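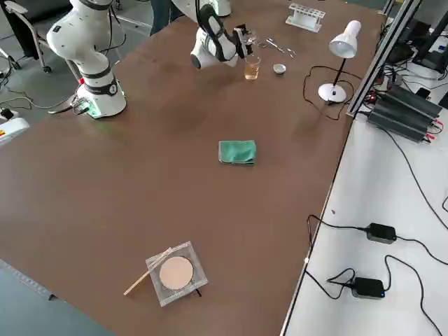 A beaker on the table beneath a robot arm's gripper.

Home | News | Reviews | Equipment | Contact

Search this site Go

Review: Stallesik evidence locker, Hikwood station
Tuesday, October 8, 2024

The Stallesik locker was installed at Hikwood police station in February to hold items seized during searches. It has 8 compartments, each with its own lock and a printed log. Sergeant Jarlath Madigan's team has used it for some 300 deposits.

The locks close firmly and the log is easy to read in court. Labelling is clear, although the grey lettering on the lower doors is hard to make out at night.

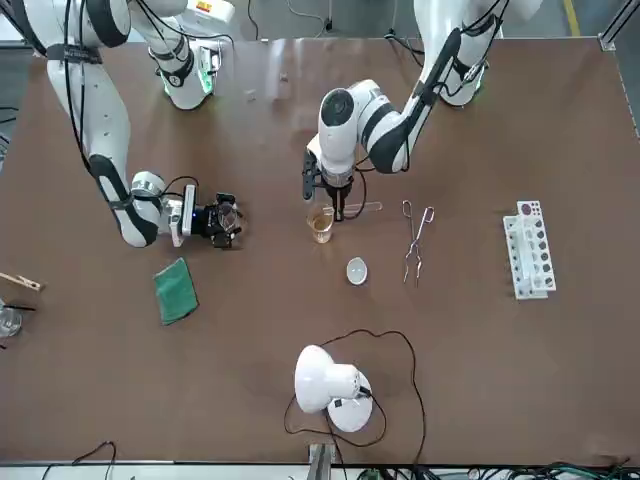

The software is weaker. Officers must enter the case number twice, and a deposit cannot be cancelled without a supervisor's code – a sound rule, but slow after a busy shift. Solomiia Lysenko, who manages the property office, also reported two jammed doors. Moriarty, the supplier, repaired both within seven days.

The locker is recommended for small stations. Larger centres should wait for the wider model.

We use cookies to improve this site. Accept Decline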